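About us

Brollitz supplies fresh fruit and veg to schools, nurseries and small cafés in Brokside and the villages nearby. We started with one van and a unit on Drandar Road. We now run two vans and deliver some 2,000 boxes a month in term time.

Orders placed by noon go out the next morning. There is no contract and no minimum spend.
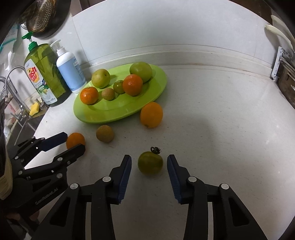
Most of our customers are primary schools. We supply 42 of them, mainly with snack fruit for the infant classes. The Ostrowski farm shop also takes a mixed crate from us every week from March until the end of summer.

We buy from growers in the county where we can. Citrus and bananas come through the wholesale market.

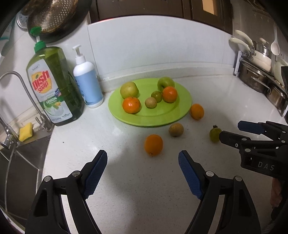
Page last updated: February 19, 2022

Boxes are cardboard and can be left out for the driver to collect. If something in your order is not right, ring the office before the end of the day and we will replace it or take it off the bill.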